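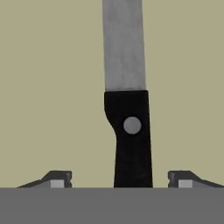 A reader of the first part of this guide wrote that her simulated knife episodes all looked fine on replay, yet the trained policy kept closing the gripper too early. She asked whether she should simply record more of them. In most cases the answer is no. Check the start poses, the finger gap and the success labels first, then decide how many more episodes to record.

Recording knife grasps in Gulley, part 2

Updated September 28, 2023

The steps below assume a working Gulley install, the Biltgate recorder and the knife asset from the Endavano kitchen set. Any parallel gripper with a wrist view will do. If you are still on the 2019 version of the asset, replace it before you begin. Its collision shape is a plain box and does not follow the notch in the handle, so contacts near the notch are reported in the wrong place.

Step 1. Set up the wrist view

Fix the virtual camera to the gripper base, facing out past the fingers. Both fingers and the whole length of handle between them should stay in view at every finger opening. The blade may run out of the top of the view. The policy takes the handle position from the wrist view and the overall knife pose from the state vector, so a missing tip does no harm.

Keep the background flat for the first batch. One plain color makes it easy to find rendering errors, such as a finger that sinks into the handle. Background changes are added later, at export.

Step 2. Set the start poses

Open the episode template and set the knife pose relative to the gripper. Allow small offsets to either side and a small tilt. An off-center start is useful: with the handle nearer the right finger and a wider gap on the left, as in the view at the top of the page, the policy has to deal with one finger arriving before the other. A batch in which every handle is centered teaches it that both fingers always touch at once.

Sample offsets evenly on both sides. Biltgate's default sampler clusters near zero, and for this task the default is a poor choice. Change "pose_sampler" to "uniform" and save the template under a new name.

Step 3. Record the approach and the close as separate phases

Press the phase key when the approach ends, before the fingers start to move. Press it again when the close ends. Late phase marks are the most common cause of early closing. The recorder assigns the first closing frames to the approach phase, and the policy learns that closing is part of approaching.

If your input device makes it hard to hit the key on time, record without marks and add them on replay. Replay runs from the stored states, so the marks land on exact frames.

Move at an even speed. Do not pause in front of the handle to line things up. Long pauses fill the file with frames that have nearly the same picture and zero action, and a policy trained on them tends to stall in the same spot. Delete the episode and start over if you had to stop.

Step 4. Label from contact, not from the picture

A single rendered view can suggest a grasp where there is still a gap. Read the contact log instead. An episode counts as a success when:

- both finger pads report contact with the handle
- neither finger reports contact with the blade
- the contact holds through the lift

Episodes that fail the second test should be kept and labeled "blade_contact". They are needed for the rejection model in part 3. Do not mix them into the success set.

Step 5. Check the batch

Stop after 100 episodes and run the batch report before recording more. Look at two plots. The first is the handle offset at the moment of the close mark. It should be flat across the range you set in step 2; a hump in the middle means you have been centering the gripper by hand before closing. The second is the finger opening at the first phase mark. It should be a single narrow spike at the full open value. Values spread below that point to late marks – go back to replay and fix them.

For comparison, our Macedo set holds 302 accepted episodes, recorded with this same template. Most of the rejected ones failed on the phase marks and could have been saved on replay.

Step 6. Export

Export states, actions, wrist images and phase marks together. Leave image compression off for the first training run. Turn on background variation here, with the random seed written to the file header, so the same export can be made again.

Split by start pose. If you split by frame, nearly identical images end up in both training and test, and the test score means very little.

Known problems

Error 'pad not found' at step 4: the finger pads are separate bodies in newer gripper files. Add both pad names to the contact list in the template.

Knife drifts during the approach: gravity is on but the holding constraint is missing. Set the constraint to release at the second phase mark.

Replay does not match the recording: the physics step was changed between the two. Restore the value stored in the header and load the episode again.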